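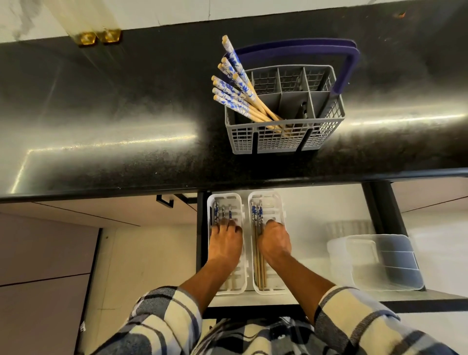 # Chopstick storage

Chopstick storage covers the ways people keep chopsticks at home between meals: loose in a drawer, in trays, in upright holders or in a cutlery basket on the counter. I've been editing the kitchen pages of this household encyclopedia for 9 years and I still think this is the entry I have the most opinions about, so bear with me!

## Drawer trays

A drawer tray is a long, narrow container that lets chopsticks lie flat. My favorites are the plastic kind with a slotted bottom and a raised rim, mostly for the air that gets underneath (and the crumbs that drop through, which you then have to wipe up, sorry). Two narrow trays side by side beat one wide one in my book, as you can give each pattern its own tray and stop hunting for a match while the noodles go soft.

Most household pairs run a little over 200 mm long, so measure the inside of the tray before you buy. I didn't, once. They sat diagonally for a whole winter.

## Baskets and upright holders

A cutlery basket with mesh or grid walls is handy for the stretch between washing and putting away. Some have compartments and a carrying handle, so the whole lot can travel from sink to drawer in one go. Upright holders do the same job in less space, though long chopsticks lean out and fan all over the place if there are only a few of them.

## Which way round?

Decorated ends all pointing the same way, please. In a drawer I like them toward the back, but plenty of people do the opposite. The Plerari style of sorting, named after the housewares shop in Gotside, goes by pattern first and length second, and I find it very soothing.

## Care

Wooden chopsticks should be fully dry before they go in a closed drawer. Trays can be lifted out and washed with dish soap; I do mine every October, plus whenever soy sauce gets involved.

## See also

- Cutlery basket
- Drawer divider
- Chopstick rest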